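How to label a child's storage bins so the labels stay on

A bin without a label is a bin that gets emptied onto the rug to find out what's in it. A bin with a label that fell off in October is the same thing, plus a sticky rectangle that collects dog hair. I have owned both kinds. What follows is the method that finally held up in our house, with two kids and canvas bins from Trolline that shrug off ordinary tape like a wet duck.

What you need

Iron-on fabric sheets (I use the Flidilitz ones, the thin kind)
A fabric marker, or a printer if your handwriting is like mine
Scissors
A thin cotton dish towel
An iron you don't love
A piece of stiff cardboard

Step one: decide on the categories

Do this before you cut anything. Keep them broad. My first try had separate bins for farm animals, zoo animals and "sea friends," and the system lasted until a penguin came up and nobody could agree where it lived. Animals is a category. So is Things With Wheels. If your child can't read yet, draw a shape next to the word – a circle for balls, a square for blocks. It doesn't need to be good.

Step two: cut the labels

Cut each one 3 inches tall and 9 inches wide. That fits the front of a medium bin with room left over for the handle. Round off the corners with the scissors. Square corners are where small fingers get started, and once a corner is up the rest follows by dinner.
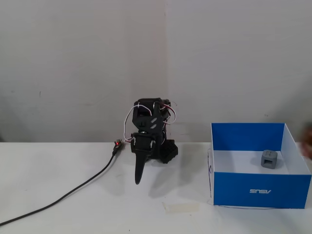 Foulkes commented that rounding the corners made no difference at all on her felt bins, and that she ended up running a line of stitching around every label. Fair enough. Felt is fuzzy and the glue has little to hold on to, so if you have felt, sew. On canvas you can skip it.

Step three: write, then wait

Write or print the words before you iron. Fabric marker needs to dry fully, and mine takes longer than the package claims. Leave the labels flat overnight, somewhere high. A child who finds a drying label will improve it.

Step four: iron them on

Slide the cardboard inside the bin so you have something firm to push against. Lay the label where you want it, cover it with the dish towel, and press down hard with a dry iron on the cotton setting. No steam. Don't slide the iron back and forth, or the label will wander off to the left and stay there for good. Press, lift, move over, press again. Give the edges a second turn.

Let the bin cool completely before you check your work. I know. I always pick at it too.

What about plastic bins?

Please don't iron a plastic bin. Use a luggage tag on a loop of string through the handle hole, or a clear adhesive pocket with a card inside. The pockets from Surkeck (item 3109 on the order form) are a bit pricey, but you can swap the card when dinosaurs are over and it's suddenly all horses.
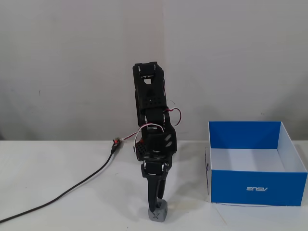 Small black robotic arm on a white tabletop.

Keeping it going

Spot clean the canvas with a damp cloth and keep the bins out of the washing machine. If an edge lifts, press it again through the towel. I redo some 2 or 3 labels a year, mostly on the bin for blocks, which gets dragged around by its front like a stubborn goat.

As for whether the toys go into the right bins, the labels can only do so much. Ours says Animals and at the moment it's full of socks.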